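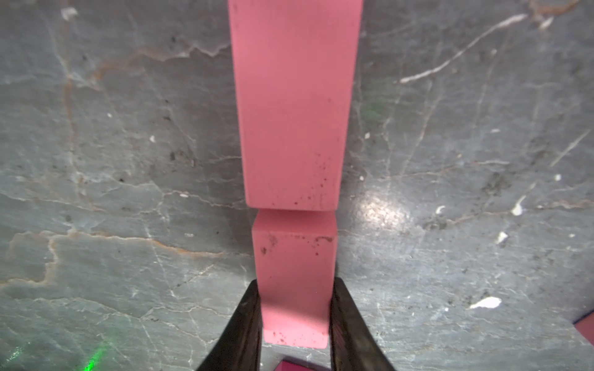
A Foddale wrist camera view of two pink blocks on a veined grey surface, with the gripper fingers at the lower block.

Foddale (software)

Foddale is an open-source grasp planning and control package for robot arms fitted with a two-finger gripper and a camera at the wrist. It takes in images, proposes places to put the fingers, and closes them there, or declines to, which early users reported as its more common behaviour. The package is named after the street on which its first author, Lungile Pretorius, was renting a flat at the time, and the name has resisted every attempt to make it an acronym.

The software is best known for its handling of objects that touch one another, a problem its documentation calls "the neighbour problem" and its mailing list calls several other things.

History

Pretorius began Foddale as a replacement for the grasping module in Narkedholm, a larger motion planning suite whose treatment of grasping consisted of a single function and a comment reading "improve later". The comment was by then older than some of the project's contributors. The first public version supported one gripper, one arm and one lighting condition, the last of these unintentionally.

Version 2 split the program into separate perception, planning and control processes, so that a crash in one would no longer bring down the others. In practice the control process spent much of that release waiting politely for a perception process that had died. A watchdog was added in the following February, along with a second watchdog to restart the first.

The current series, version 3, was released on Apr 14, 2024. It removed the original configuration format, which had grown to 354 settings, and introduced one with 126. A compatibility layer for the old format was promised to last one release and is still present.

Architecture

Perception

The perception stage works mainly from the wrist camera. A fixed overhead camera may be used as well, but the project's maintainers regard this as a sign of weak character. The advantage of the wrist view is that it improves as the arm gets closer. The drawback is that the fingers enter the picture at the moment when an unobstructed look would be most useful, and must be masked out using the known geometry of the gripper.

Segmentation is done in two passes. The first groups pixels by colour and texture, and the second looks for edges within each group. The second pass exists largely for the benefit of blocks of the same colour placed end to end, where the first pass will cheerfully report one long block. The only evidence to the contrary may be a thin seam, a change in width, or a pale band where the top face of one block meets the other. Smudges and specks on a block complicate matters, as a row of dark marks can score higher as an edge than the real one does. Foddale therefore discards candidate edges that don't run the full width of the region, a rule that has fixed more bugs than any other single line in the repository and is credited in the change log to "desperation".

Backgrounds receive less attention than they deserve. Patterned stone is a recognized difficulty: veins are long, thin and high in contrast, and so have most of the qualities the edge detector was built to admire. Glossy surfaces add glare, which saturates the sensor and shifts as the wrist moves. The glare filter compares successive images and drops any bright region that travels with the camera. It's off by default, for reasons discussed at length in a thread that has since been locked.

Planning

Given a set of segmented objects, the planner generates pairs of contact points and ranks them. Scoring considers the width of the object against the opening of the fingers, the distance of the contact line from the estimated centre of mass, and the clearance on either side. Up to 152 candidates are kept for each object. The figure was chosen to fit a buffer on a computer that the project no longer supports.

Where two blocks meet end to end, the planner prefers to grip across the sides, leaving the shared face alone. It also adds what the source code calls a courtesy term, a penalty on any lift or slide that would drag one object along another. Users who don't care what becomes of the neighbour can set the term to zero. Objects only partly inside the field of view are treated as obstacles of unknown size. Version 2 treated them as complete objects of very small size, with results that are preserved in the issue tracker.

Control

The controller runs at a fixed rate and drives the fingers in three phases: approach, contact and squeeze. The approach phase is under visual control, with small sideways corrections to centre the object between the fingers. Contact is inferred from motor current, as the reference gripper has no touch sensors, and the software was written by someone who was told they'd be installed shortly.

A grasp is accepted when the finger position stops changing while current continues to rise. This test can't distinguish a block from a wedged finger. A further check, made after a lift of a few millimetres, looks for the object's lower edge in the wrist image and aborts if the edge has stayed behind.

Tooling

Foddale ships with a replay tool, Zudwood, which steps through recorded wrist images beside the planner's scores and the controller's state. Zudwood was written over a long weekend as a debugging aid and has since acquired more users than Foddale. Several labs run it with no robot attached. Its interface is widely agreed to be ugly, and two proposed redesigns were rejected on the grounds that people had become used to it.

The regression suite replays 1,000 recorded grasps against each change to the planner. A failed comparison doesn't necessarily mean the new behaviour is worse, only that it's different, and contributors are asked to look at each one by eye. The contributor guide says this takes an afternoon. It does not say whose.

Calibration between camera and wrist is handled by a separate script, which asks the user to move the arm through a series of poses above a printed target. The script's closing message, "Calibration probably fine", was intended as a placeholder.

Adoption

The package is used mainly in teaching labs and small research groups, where coloured blocks are the usual test objects, being cheap, rigid and easy to find under a bench. An industrial fork maintained under the name Makhubela replaces the planner's scoring with fixed rules for known parts. Makhubela's maintainers describe it as more predictable than the original, a claim Foddale's maintainers haven't disputed, having called it "boring" in the same thread. Bug fixes move between the two projects in both directions, usually with the commit message rewritten.

Criticism

Reviewers have faulted Foddale for its reliance on two-finger grippers, its sparse documentation of coordinate conventions, and its use of the word "nearly" as a return value. The last occurs when the controller reaches the target pose but not within tolerance. Pretorius has defended it as the most informative status the system produces, and it was kept in version 3 after a vote.

A more substantial complaint concerns the edge rule described above. Because it requires an edge to cross the whole region, it fails on blocks that touch along only part of a face, such as two bricks laid in an L. The documentation lists this as a known limitation and recommends nudging the objects apart. A nudging routine is included in the experimental branch, where it has to be enabled by hand, and where its default distance is set to zero.

See also

Narkedholm
Makhubela (fork)
Zudwood
Grasp planning
Visual servoing
Hand-eye calibration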